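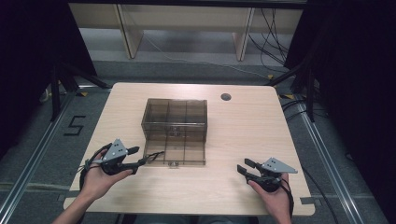

Wednesday, July 24, 2019

Amharic class again tonight, at the Stutham library, and my head is absolutely full so I'm getting this down before bed or I'll lose the lot.

We did the p's and the t's. The popping ones! I've been dreading them since first term. English speakers hear one t and Amharic has two, a plain one and one you sort of spit, with your throat closed off behind it, and they make different words out of it. Mekdes Fikre held a strip of tissue in front of her mouth and went back and forth between them, and the tissue fluttered for the ordinary one and barely stirred for the other. Then we all had a go. Mine flapped every single time. Heike got it on her second try and was unbearable about it until tea.

(Heike says German doesn't have it either, so she has no excuse for being that good. I think it's the choir.)

After the break we went on to reading. I'm up to the point where I can sound out a line of the script if you give me a good long run at it, and I can't tell you how pleased I am with that. Each letter carries its vowel with it, so instead of learning a b you learn a whole family of b's, seven of them, with a little leg or a loop or a flick to the side to tell you which vowel you're on. The fourth and the seventh still get me in half the rows. And of course the pattern holds beautifully for six letters and then along comes one that does whatever it likes. Mesfin Araya reckons he learned the chart as a kid by chanting it across the row, and that he still can't find a letter in the middle without starting from the beginning and singing up to it. I've been doing it in the car. People at the Werko Road lights must wonder.

What the script doesn't show you is doubled consonants, and that was the real argument of the evening. You can have two words spelled exactly the same and one has a long consonant in the middle and the other doesn't. The one everybody uses is "he said he's still here" against "Christmas", both written the same, gena and genna. So how do you know? You know because you already know, says Mekdes, very calmly. Shoaib Warraich said that was no worse than Urdu leaving its short vowels out, and he'd grown up with it and been fine. I said it was no worse than "read" and "read". Then the other Mesfin, Mesfin Jemal, who'd said hardly a word up to then, told us there are marks for it in some old grammars and textbooks, a couple of dots over the letter, and that he'd never once seen a person put them in a letter home. I quite want to start. Mekdes says I may do it in my own notebook and nowhere else.

Vocab is going slower. I've got a goal of 1,000 words by Christmas (genna!) and the flashcard tin says I'm a fair way behind. Up to 80 of those I'd trust myself to say out loud to a stranger, and a good few are vegetables. I did order at Mersha on the weekend, start to finish, and the lady answered me in Amharic, fast, and I understood "coffee" and the bit at the end that meant "sit down". Sat down. Coffee came. I'm counting it.

Verbs at the end of the sentence are growing on me — you have to hold the whole thing in your head and then find out what happened to it. Mum would have hated it, she never let anybody get to the end of a sentence in any language.

Homework is 9 lines about our family, handwritten, no peeking at the chart. I've done 3. I wanted to put in that my brother moved up to Humside for work but I don't have "moved", so in my version he went to Humside and there is a house. Good enough. Also I've got no idea how to spell Humside, I went through three different h's before I remembered they all sound the same now and it doesn't matter which I pick for a foreign name. Asked Heike by text. She sent back a fourth.

Need to buy a better pen, the loops are filling in and my l's look like blots. And ring the dentist. And bring the milk next week, it's my turn.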